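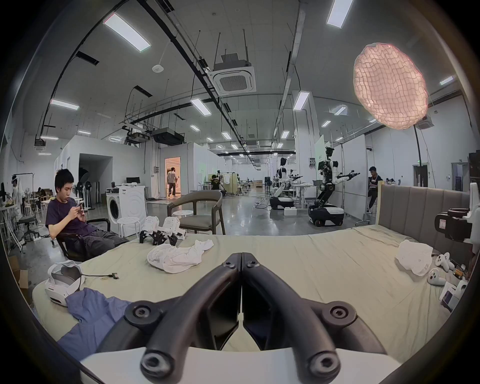

My aunt Lucero Carhuamaca ironed for hotels for 29 years, and when I told her that Nerkitz was bringing machines into its laundry she asked only who would be teaching them. I have thought about that a good deal. A crumpled T-shirt on a bed is a small puzzle, and people who can solve it quickly have rarely been paid as if they knew anything. 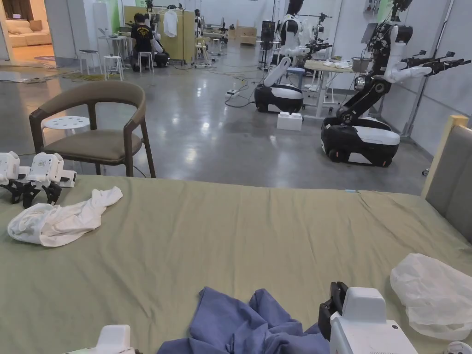 So if folding is to be handed over, I would like the folders (bless them, they are patient) to be asked first, and paid properly for the asking. Let them keep a say in the pace of the work too, and in who sits down when.

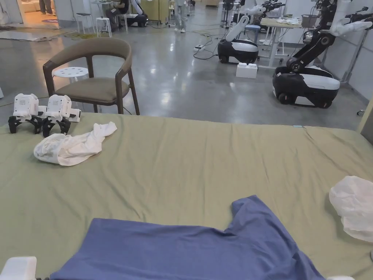 A blue T-shirt spread out on the bed, with a white cloth behind it.

My aunt would still want a word about the collars.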